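Automation Studies — Course Handout, Unit 6
Teaching by Remote Control: The Spelling Exercise
Instructor: Sunita Bisht
Laboratory contact: Marin Leka

1. Purpose of the unit

Students have so far taught single-arm movements by hand guiding, in which the person holds the arm and moves it through the task. This unit turns to remote control. The operator moves a pair of leader arms, the follower arms copy the motion, and the joint positions are stored together with the camera views. One complete run of the task is called a demonstration.

The set task is to spell a short word with wooden letter blocks. The target word is written on a small whiteboard at the work area, and the other letters and numbers are left among the blocks so that the operator must choose.
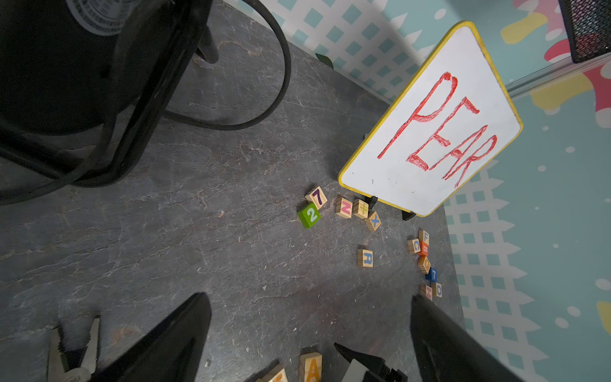 Before taking the controls, each student shall read the target word aloud and agree with their partner on which arm will fetch which letter. An operator who hesitates in the middle of a run teaches the hesitation as well. Planning is therefore marked.

2. Carrying out a demonstration

Bring both leader arms to the rest position before engaging the followers. Approach a block from above, close the gripper gently and lift clear of the neighbouring blocks before moving sideways. While one arm is carrying, the other should stay open and well out of its path.

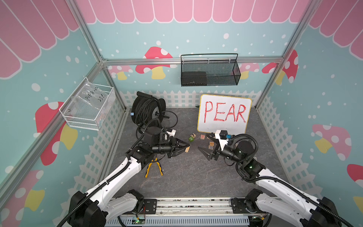
Page last modified: Mon 20 September

If a block is dropped, continue only if it can be picked up again in a single attempt. Otherwise, end the run and mark it as incomplete in the Konden log. Incomplete runs are kept — they are reviewed in the seminar — but they do not count toward the five required from each pair.

3. Finishing and review

A run is complete when the letters lie side by side in the correct order, face up, and both grippers are open and clear of the row. Hold the arms still for a moment before stopping the recording. 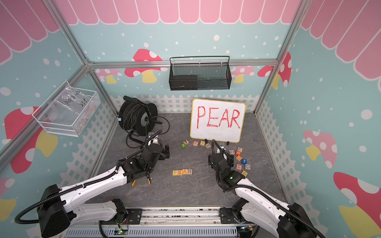

Partners then play back the run together and note any sudden change of speed, any contact between the arms, and any letter that was straightened more than once. Straightening is permitted, although a neat first placement is preferred.

Written notes are due at the start of the next laboratory period. Students who missed the August safety session must see Marin Leka before booking time on the arms.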